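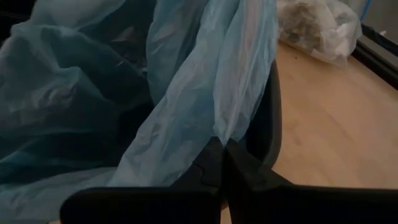 A bin liner is a thin plastic bag placed inside a waste container to keep its inner walls clean and to allow the contents to be lifted out in one piece. Most household liners are made from polyethylene film, in either a low-density or a high-density grade. Low-density film is soft and stretches before it tears; high-density film is thinner, crackles when handled and splits quickly once punctured. Liners are sold clear, opaque or tinted. A translucent tint, such as light blue in a black bin, leaves the rim of the liner easy to find against the container, and some waste contractors use tints to separate one waste stream from another.

Sizing
The liner must be wider than the mouth of the bin, so that the upper edge can be folded over the rim. Flat width is half the circumference of the opened bag. A liner that is too short slides down under load, while one that is too long gathers at the base and wastes film.

Seals
Three base seals are common. The flat seal is a single straight weld and leaves two corners which may leak. The gusset seal has folded sides and fits square bins. The star seal gathers the base to a point before welding — it spreads the load evenly and suits round bins.

Thickness
Film thickness is given in micrometres. Liners for paper waste may be as thin as 10 micrometres, and those for kitchen waste are usually 14 or more. Thickness alone is a poor guide to strength, as the grade of resin also matters.

See also: Refuse sack; Waste container; Plastic film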